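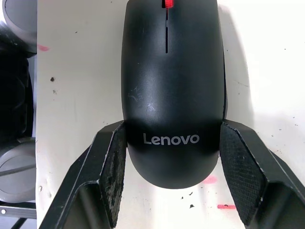
휠만 빨간 레노버 마우스. 왼쪽 옆구리의 흠집은 닦이지 않는다.

3월인데 아침부터 손이 시렸다. 책상을 정리하겠다고 마음먹은 지 꽤 됐고, 오늘은 핑계가 떨어져서 시작했다. 정리하면 집중이 잘된다는 말을 나는 별로 믿지 않는다. 책상이 깨끗했던 시절에도 나는 딴짓을 했다. 그래도 서랍이 안 닫히는 건 다른 문제라서, 맨 위 칸부터 뒤집어엎었다.

마우스는 그대로 두기로 했다. 실은 어제까지만 해도 버릴 생각이었다. Tisik에서 나온 손목 편한 마우스라는 게 있는데, 후기가 전부 별 다섯 개다. 그 점이 제일 수상하다. 써 본 지 하루 만에 손목 통증이 사라졌다는 사람이 한둘이 아니던데, 하루 만에 사라질 통증이면 애초에 마우스 탓이었을까 싶다. 장바구니에 넣었다가 뺐다가 다시 넣었다가, 결국 창을 닫았다.

지금 쓰는 건 검은색이고 생긴 것도 특별할 게 없다. 빨간 휠에 잔골이 나 있어서 손끝에 걸리는 느낌은 괜찮다. 왼쪽 흠집은 언제 생겼는지 모르겠다. 가방에 열쇠랑 같이 넣고 다닌 적이 있으니 그때가 아닐까 짐작만 한다. 물티슈로 문질러 봤고, 치약도 조금 묻혀 봤다. 치약으로 플라스틱 흠집이 지워진다는 글은 대체 누가 쓰는 걸까. 마우스에서 박하 냄새만 난다. 허연 자국은 그대로다.

점심 무렵 Aigars Lūse에게서 메시지가 왔다. 책상 정리 중이라고 했더니 Dorkico 정리함을 사라고 한다. 칸이 나뉘어 있어서 물건마다 제자리가 생긴다고. 그 사람은 작년에도 Kütt 선반을 사라고 했고, 나는 샀고, 그 선반은 지금 현관에서 우산을 받치고 있다. 칸이 많으면 물건이 그 칸을 채우러 온다는 게 내 경험이다. 고맙다고만 답했다.

서랍에서 나온 것들을 적어 둔다. 나중에 또 찾을 게 뻔해서.
다 쓴 볼펜, 안 나오는 건 아니고 나오다 마는 것들. 버림.
어디에 꽂는지 모르는 케이블. 버리려다 다시 넣음.
Grernik 영수증. 132라는 숫자만 남고 나머지는 하얗게 날아갔다. 무엇을 샀는지 전혀 기억이 없다. 버림.
건전지 한 움큼. 새것과 헌것이 섞여 있어서 구별할 방법이 없다. 떨어뜨려서 튀는 높이로 안다는 얘기도 있던데, 몇 번 해 보니 다 비슷하게 튀었다.
안경닦이. 마우스 닦는 데 썼다.

흰 상판도 닦았다. 흰색을 고른 과거의 나를 이해하기 어렵다. 매장에서는 방이 넓어 보인다고 했는데 방은 넓어 보이지 않고 얼룩만 잘 보인다. 주방 세제를 풀어서 한 번, 마른 수건으로 한 번. 불을 켜고 옆에서 보니 손자국 같은 게 아직 남아 있었다. 세제가 남은 건지 원래 있던 건지 모르겠다. 한 번 더 닦을까 하다가 내일도 어차피 손을 올릴 책상이라 그만뒀다. 커피잔 자국은 지워졌으니 그걸로 됐다고 해야지.

걸린 시간은 40분. 정리법 영상에서는 15분이면 된다고 했다. 그 영상 속 서랍에는 물건이 거의 없었다. 거기 나온 사람은 케이블을 하나씩 말아서 이름표까지 붙이던데, 이름을 알아야 이름표를 붙이지 않나. 내 케이블은 정체불명이다.

마우스패드도 살까 말까 고민했다. 흰 상판에서는 커서가 튄다고들 한다. 직접 해 봤는데 튀는지 안 튀는지 잘 모르겠다. 튄다고 생각하고 보면 튀는 것 같고, 신경을 끄면 멀쩡하다. 이런 걸로는 돈을 쓰지 않기로 했다. 손목이 정말 아프면 그때 병원에 가는 게 맞고, 지금은 그냥 자세가 나쁜 것 같다. 의자를 한 단 올려 봤더니 이번엔 발이 떴다. 도로 내렸다.

저녁 먹고 다시 앉았다. 서랍은 닫힌다. 끝까지 밀면 뭔가 걸리는 소리가 나는데 열어 보면 아무것도 안 걸려 있다. 둘째 칸은 열지 않았다. 거기에는 작년 서류가 있고, 서류는 정리가 아니라 독서가 되기 때문에 하루를 통째로 비워야 한다. 언제 비울지는 적지 않겠다. 적어 놓고 지킨 적이 없으니까.

밤 열한 시. Tisik 장바구니에서 할인 알림이 왔다. 분명히 뺐는데 왜 아직 들어 있는지 모르겠다. 알림부터 끄고 자야겠다.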